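Chapter 5
Bottles, Bags and the Packing Table

Before you begin this chapter, fetch a bottle. Any bottle will do, so long as it is plastic and somebody has finished with it, or nearly finished. Lay it on its side on the table in front of you, give it a gentle push and watch what it does. If your bottle is round it will roll, and if your table is like mine (which has leaned towards the window ever since we moved it in) it will keep going until it meets the fruit bowl. I have asked a good many students to do this over the years and it always makes them smile, but there is a serious point tucked inside it. Most of the things we pack, sort and carry in daily life are bottles of one sort or another, and a bottle is a much more awkward customer than a box.

In Chapter 4 we spent a long while on boxes, and I hope you came away feeling rather fond of them. A box has flat sides, it sits where you put it, and its neighbours can lean against it without complaint. Now we come to round things, to thin plastic sheets and bags, and to the table on which the two are brought together. We shall look at how a bottle lies, where its label and cap end up, and why a soft sheet so often needs more of our patience than everything else on the table.
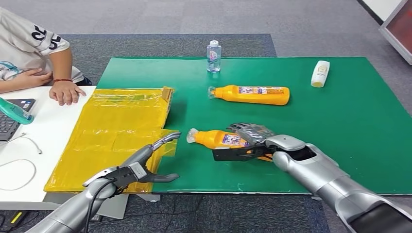 Figure 5.1 Orange bottles and a clear water bottle on a green board, with yellow plastic sheeting at the left.

Let us take the surface first. A plain coloured board laid across a table is a very old trick of the packing room, and a good one. It marks off the working area, so that anything lying on it is understood to be part of the job, and it gives the eye a rest. An orange bottle on green can be found at a glance. Clear plastic is harder, and you will often notice the cap and the label of a water bottle well before you notice the bottle itself. Do try this at home with a glass of water and two or three different tablecloths; it makes a pleasant quarter of an hour!

Next, the way things are lying. The two orange bottles in Figure 5.1 are both on their sides with their caps towards the left, while the small water bottle stands upright behind them. When bottles share a direction, you can pick up one after another without turning your wrist, and you know where the caps are without having to look for them. Packers call this "facing up", a slightly confusing name when everything is lying down, but you will soon get used to it.

Then there is the yellow plastic, crinkled and folded and spilling a little way over on to the white table. A sheet of this kind has no shape of its own. It takes whatever shape it was last left in, and it will hide its own edge from you if it possibly can. We shall come back to edges in Section 5.3, where you will learn to find one with your fingertips, and where Inna Nazarenko has kindly let me borrow her method of shaking out a folded bag.

One word about labels before we go on. A label tells you what was put into a bottle at the factory, and very little about what is in it today. In the exercises at the end of the chapter you will meet the imaginary drinks Zuvico and Bralton, each sold in bottles of 500 ml. Please treat every one as though it might still be full until you have lifted it and checked the cap.
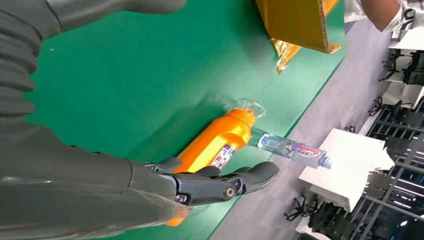 Hamidreza Ebrahimi

5.1 When bottles touch

Two bottles side by side are company for one another, and not always good company. In Figure 5.2 the water bottle lies against the cap end of the orange one, and they point in different directions, with the far end of the water bottle reaching out past the edge of the green surface. An arrangement like this deserves a moment's thought. Which would you lift first?

I should start with the water bottle. It is the one nearest to trouble, and anything overhanging an edge should be drawn back or picked up before its neighbours are disturbed. If you begin with the orange bottle, you may nudge the other as you go, and a nudge is all a round thing needs.

Activity 5A. Work with a partner. Lay two bottles on a tray so that they touch, cap end to side. Lift one without moving the other. Now change places and try again with the bottles lying parallel. Write down which was easier, and where you put your fingers each time.

Keep your notes, as you will want them for Section 5.2, where we add a third bottle and a bag to put them all in.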